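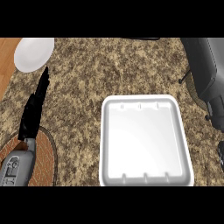 Kitchen > Countertops > Care and Sealing

How often does granite need sealing?

Hudivness
We moved into a house with granite counters in October and the previous owners left no paperwork. The granite is a speckled tan and brown. Water left by the sink makes a dark patch that takes 30 minutes or so to fade. Does that mean it needs sealing? A local shop quoted me $107 to do it.

Grirkov
Yes, if water darkens the stone it is soaking in. Mine gets done once a year. Clean the counter, let it dry overnight, wipe on an impregnating sealer, and buff off what's left before it dries on the surface – check the label for the wait time. If it hazes, a little more sealer on a rag will usually lift it. You can do this yourself for a lot less than $107. Keep vinegar and bathroom sprays off it, dish soap and water is fine.

Trivska
depends on the stone. ours is nearly black and has gone 9 years without any, water just sits on top. Try a few drops in different spots first. The area by the sink may be the only part that needs it – then do that part and leave the rest alone. Also check the caulk behind the faucet, ours was cracked and water was getting in there.

Last updated: Tuesday, December 15, 2020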